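2022-02-23

Learning to sleep in a quiet town

When I moved from Zatirska to Jaltham, everybody told me I would sleep like a baby. Jaltham has 2400 people and one late bus. In the old flat I had trams under my window, and I slept very well with them.

Here I was awake every night. I heard the fridge, the pipes and my own ears. In February I began to write down the hours, and this was a mistake, as I only became more nervous about the numbers.
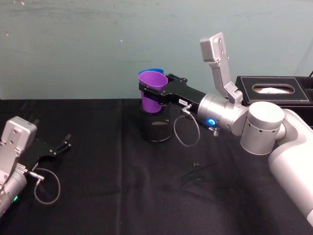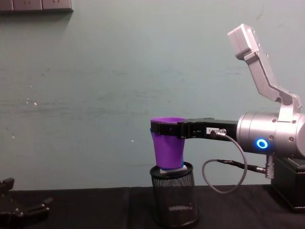 Ayala wrote to me under the last post that I should stop going to bed so early, and that she had the same trouble for a whole winter until she put a radio in the corridor, very low, with people talking in a language she does not understand.

I tried it with a small Loltari radio, which I bought second-hand. The first night I listened too carefully and guessed the words. The second night I turned it lower and slept until six.

I still miss the trams. My sister has promised to record the number four for me from her balcony, but she always forgets, and I don't like to ask again.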